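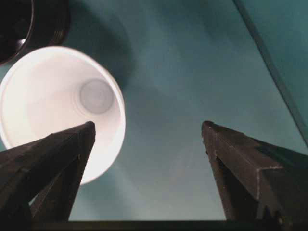

3 min read

The safety lead at Skonico keeps the cell rules for its tabletop arms on 2 printed pages. The earlier version ran to 17.

"People signed the long one and didn't read it," she says. "An operator standing at the cell needs the limits, the stop procedure and the name of whoever can change a setting."

Skonico runs small pick-and-place arms for light household goods, mostly cups and bowls. Its rules grew out of a risk assessment carried out with the integrator, Bortolotti, and they apply to the whole cell. A gripper finger that passes on its own has to be assessed again when the workpiece changes.

"A cup is an easy object until you change the material," she says. "Plastic flexes. Ceramic breaks and leaves an edge. That is a different hazard, so it gets a different sheet."

Speed in manual mode is held below the site limit of 400 millimeters per second. Grip force is set per object and locked. Wrist cameras may be used to guide a grasp, but the site doesn't accept them as a protective device.

"The camera looks where the gripper looks. It does not see your elbow," she says.

Fingertips are inspected at the start of each shift for chips, looseness and residue. After 3 failed grasps on the same object the program must halt and wait for a person. Automatic retry beyond that was removed in February, following a review by Dulari, the outside assessor.

Asked what she would change next, she names the logbook. Stops are still recorded by hand, and entries from the Sunday shift are often thin. A trial of Tirkley, a logging package, is open on one cell.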